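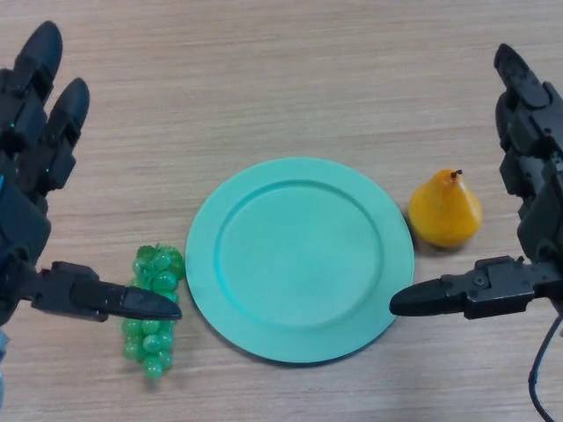 Figure 6. Two-hand plate task: grapes on the left, plate in the center, pear on the right.

5.2 Recording a demonstration by remote control

Use this procedure to teach the Sturnis a pick-and-place task with both hands. The operator wears the Riedl gloves and works from the head view. Complete glove calibration (section 4) first.

Setting the table

1. Clear the work surface. Leave only the items used in the task.
2. Put the plate on the center line of the robot, with nothing on it.
3. Place one item on each side of the plate, as in Figure 6. Either hand must be able to reach its own item without crossing the plate.
4. Check the head view on the operator screen. The plate and both items must be fully visible.

Note: Use plastic fruit for practice. Real grapes split under the default grip force.

Recording

5. Hold both gloves still, palms facing each other, and press the left pedal. The robot hands move to match yours. Wait for the tone.
6. Press the right pedal to start recording.
7. Pick up the left item, set it on the plate, and open the hand completely before pulling back.
8. Repeat with the right item.
9. Bring both hands back to the start position and press the right pedal again to stop.
10. Select Keep or Discard. Discard any take with a dropped item or a bumped plate.

Move at a steady pace. If you pause for longer than 5 seconds, the take is marked for review.

CAUTION: Keep people out of the reach area while the left pedal is active. The hands follow the gloves without delay, including when you scratch your nose or reach for a drink. Release the left pedal before taking your hands off the task.

CAUTION: Check that the hand cables hang free before each session. A cable caught under a wrist can pull out of its connector.

How many takes to record

Plan on 205 kept takes for a new task. Shift the items slightly between takes, but keep each one on its own side. Training will not start if the tracking score for the set is below 95. If the score is low, recalibrate the thumbs first, then the fingers.

For glove replacements, contact Loan Kim at the Sondosgate service desk.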